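Speaker notes — Picking gears by the hub: wrist-view grasp checking at Flarkmont
Droruddale workshop, April session, 45 minutes with questions

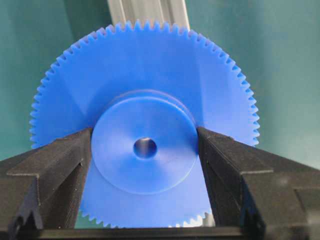 An unsigned comment on the abstract asked why we bother with the wrist view at all, when a force reading on the fingers would tell us the part is held. Fair question, and I'd like to start with it. Force tells us something is between the fingers. It doesn't tell us which part of the gear it is. With a hub grasp and a rim grasp the motor current can look the same, and only one of those is any use for putting the gear on a shaft.

Slide 2. The task.
Point back to the title slide. Blue plastic spur gear, two fingers, one on each side of the hub. The bore faces the camera. For this talk that is a good grasp.
The teeth are small and closely packed. We don't want the fingers on them. A finger tip that lands on teeth can settle in a gap or ride on a tip, and then the gear sits at a slightly different angle every time.
Say clearly: we are not inspecting the gear. Tooth damage is a separate project.

Slide 3. What people did before.
Keep this short. Fixed overhead camera, pose estimate before the grasp, then close and hope. Works well on flat trays. Falls down when the fingers move the part while closing, and the overhead view is blocked by the arm at the moment we care about.
Mention the Pluncombe trays. Most people in the room have used them.

Slide 4. The method.
Close the fingers, stop the arm, take one wrist image. No second view, no motion during the check.
Stage one finds the bore and the edge of the hub face. Both are close to circles when the gear faces the camera, and we fit an ellipse to each. If the gear is tilted, the ellipses get narrower, and that gives us the tilt.
Stage two finds the two finger tips. This is easy. The fingers don't move much in the wrist view, only in and out, so we search a narrow strip.
Then compare. Is the bore centered between the tips? How far is it above or below the line joining them? Is the tilt small enough to insert?
Output is one of 4 answers: insert, shift and insert, put down and regrasp, or stop and call a person.
(Pause here. In the practice run this was where questions came.)

Slide 5. Why we use the hub and not the teeth.
We tried the teeth first. There are plenty of them and the rim is a big circle, so it looked like the better target. The trouble is that the fingers and the gripper base cover part of the lower rim. The fit leaned toward the top of the gear and the center came out too high.
The hub is smaller but its face is mostly in the clear. There is also a stepped edge around the upper part of it, and early on our fit would jump between that edge and the edge of the face. We now start from the bore and work outward. That fixed most of it.

Slide 6. Lighting.
Blue on blue is not much contrast. The bore is dark, the hub face is bright, and the web is somewhere in between and changes across the gear. We dropped color and work on edges only.
Don't get pulled into the lighting discussion. Shen has a separate write-up and I can send it.

Slide 7. Results.
Read the table from the top row down. The main point is the regrasp row. With the check turned on, bad grasps get caught at the tray and don't reach the shaft, where a jam costs us a lot more time.
The check does slow down every pick, including the good ones. Be plain about that. On an easy tray with well-spaced parts you may not want it.
Two failure cases to show. First, gear held with its back to the camera, hub hidden, and the method correctly stops but can't suggest anything. Second, a strong reflection on the hub face that splits the ellipse. In that one it said insert and it was wrong.

Slide 8. Limits.
One gear shape for the main results. A second, smaller gear is in the appendix, with fewer trials — don't lean on it.
Rigid fingers only. Soft pads hide more of the hub and we would need to redo stage two.
Needs a visible bore. Blind hubs are out for now.

Slide 9. Next.
Combine the image with finger force, which goes back to the comment at the start. I think the commenter is right that force should be in there. I just don't want it in there alone.
Try the check while the arm is still moving, to win back some of the time.

Backup slides: camera calibration, ellipse fitting details, the full failure list. If someone asks about training data, go to the calibration slide first and say there is no learned part in stage one.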